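Kröger wire stand with ring base, the tall white one

I have wanted one of these for ages, and I kept talking myself out of it, because how much money can a person spend on a bit of bent wire? Then I had two weekends of craft market coming up in October and nothing to hang my stuff on, so I caved and ordered one from Carent along with some packing tape and a box of tissue paper. It was 17 dollars. I've been using it for most of the fall now, so I figure I've earned an opinion.

I sell little felt ornaments and keychains, plus the occasional mobile if somebody asks nicely. Before this I was using a branch stuck in a flowerpot. It was cute! It was also heavy, it dropped bark all over the tablecloth, and it took up half the back seat of my car. So the bar was not high.

What you get is one long upright and a base, and the upright goes into the hub in the middle. Mine went together in a minute or so at the kitchen table. The fit was snug enough that I had to twist it the last little bit, and I did squeak some of the coating off down at the bottom where you'd never look. My sister got the same stand from a different batch and hers slid right in, so who knows. There are no instructions in the package, just a sheet of foam and a twist tie, and I guess you don't need any.

I like how plain it is. The wire is thin, it's white, and on a white table it pretty much disappears and leaves you looking at whatever is hanging there. The base is a flat ring with three spokes going in to the center, so it sits low and I can tuck a price card or a dish of pins right inside the ring. The branch never let me do that. It also doesn't snag my tablecloth, which I was worried about (the cloth is an old lace one from my grandmother and it catches on everything).
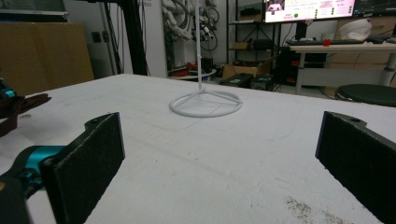
Imke Kasten wrote to me about the wobble before I'd even gotten to that part. She has the same stand for her earrings and says hers sways every time a customer leans on the table, so she puts a bag of rice on the ring and drapes a napkin over it. Fair enough, and I've ended up doing something close to that. With light things on it, felt stars and so on, mine is fine. It moves a little if you bump it and then it settles down. But I got greedy and hung one of my bigger mobiles on it, and the whole thing started to lean in a way I did not enjoy. I put it on the kitchen scale afterward, and that mobile plus its hanger came to roughly 700 grams. Way too much, my fault, lesson learned. I keep it to the small stuff now, and the mobiles hang from the tent pole.

The other thing is the upright itself. It's thin enough that you can bend it by hand without really meaning to. I've straightened mine twice, once after it rode home under a folding chair. It comes back okay, but it never looks quite like new again, and if you're the type who'll stare at a slight bend all day, you're going to stare at it. I stopped noticing after the first market. Henrik Steinbach, who had the stall beside mine, borrowed it for an afternoon and handed it back straighter than it had ever been, and I still don't know how he did it.

Cleaning is easy. A damp cloth takes off fingerprints and glitter (there is always glitter). I wouldn't scrub it with anything rough, given how easily the coating came off when I put mine together. If I had it to do over I'd wrap the base in a dish towel for the car, too, as it likes to slide around and scratch whatever's next to it.

I did look at the Farum one first. It comes in black with a chunkier foot, and it seemed sturdier in the store, but it costs more than twice as much and it's shorter than I wanted. If you sell necklaces or anything with some weight to it, go look at that one before you buy this. For paper, felt, ribbon, small earrings, holiday cards on clips, the Kröger does the job and folds into nothing, or okay, it doesn't fold, but you can pull the upright out and lay everything flat in a tote bag.

I'd give it 4 stars out of five. I'm taking one off for the wobble and the soft wire. I've already ordered 2 more for the Zelteretti market, where I'll have a longer table and want one at each end. Shipping was quick the first time, and this time it's been dragging, so if you need yours by a certain weekend I'd order early.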